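2026-06-03

**Wind noise, open-ear sets, second round**

Picking up from where we left the Zotora. Hatem Farouk wanted the mic numbers redone with the helmet on the head form, on the grounds that people who ride bikes tend to wear one. Fair. I had been hoping he wouldn't notice until I'd finished the plots.

Setup same as last time except:

- helmet on, straps done up, the loose strap end taped down
- fan at 20 mph at the ear, checked with the little cup meter before each run
- distance from fan shroud to nose 2 m
- reference mic calibrated at 94 dB before and after, no drift worth writing down

The loose strap end matters more than I'd like. Untaped, it slaps the left boom housing on the Grivier and you get a tick in the recording that I spent most of the morning blaming on the codec. I changed phones. I changed cables on the reference side, which has no way of putting a tick in a Bluetooth recording, but by then I was past reasoning. Then I put my hand on the strap and the tick stopped. Tape is now part of the procedure. Real riders don't tape their straps, so at some point we need a run with it flapping, and I nominate Hatem.

**Runs**

Head form facing the fan, speech file from the mouth speaker at the normal level, recorded at the far end of a call. Then turned to the left, then to the right.

*Zotora.* Straight on it's good, as before. You can hear every word and the wind sits under it like a distant shower. Turned to the left it falls apart. The noise reduction decides that consonants are wind and removes them, and what remains is somebody singing vowels in a culvert. The helmet makes this worse, which surprised me. I'd expected the shell to shelter the mic port. My guess is that the strap yoke sends air down over the cheek and straight at it. Needs smoke or a bit of thread to check. Not today.

*Grivier.* Noisier than the Zotora straight on and better everywhere else. It does nothing clever, and so there's nothing to go wrong when the angle changes. The voice sounds like a voice in the wind. I would sooner take a call on it, but the marketing people won't like the spectrogram, because it looks like a lawn.

*Parisi.* Lost the connection during the left turn. Reconnected, announced this in a cheerful voice at full volume into the head form's ear, and lost it again. Charged it over lunch, same thing. The antenna may be on the side that ends up behind the head from where the phone was lying, so I moved the phone to a back pocket position (clamp, behind the neck, low). It held for the rest of the session. Somebody should do the pocket question properly. People put the phone on the handlebars, in the back pocket, or in a bag with a metal pump on top of it, and we've only ever tested the first.

**Listening scores**

Played the far-end clips to whoever was in the building and would stand still. Word test, 14 words per clip, write down what you hear. Straight on, every set got through with most words right. With the head turned left the Zotora sheets are good reading. "Gravel" came back as "travel," "gavel" and, in one case, "Kevin." Full sheets are in the folder. I haven't scored the right-hand turns yet and the handwriting is going to slow me down.

Note for the write-up: don't average the angles. The Zotora's average looks respectable and hides the one position where you'd be looking over your shoulder at traffic and shouting to the person behind you.

**Bristelau ear hooks**

Separate thing. The replacement hooks finally came, ordered in November. They fit the old body and don't fit the new one, which is the one we have. Put back in the packet. I've written to them again and tried to keep the tone level.

**To do**

- thread test on the strap yoke
- Zotora with wind mode off, if the app will let me near the setting
- score right-hand turns
- flapping strap run (Hatem)
- find the second roll of tape — the first one is mostly on the helmet

Leaving the head form where it is with the helmet on, so please don't move it or borrow the helmet to go and get lunch. The foot position is marked on the floor and I'd like the next set of runs to line up with these.

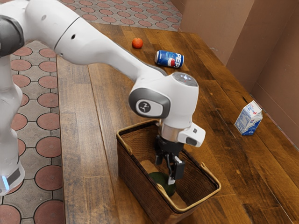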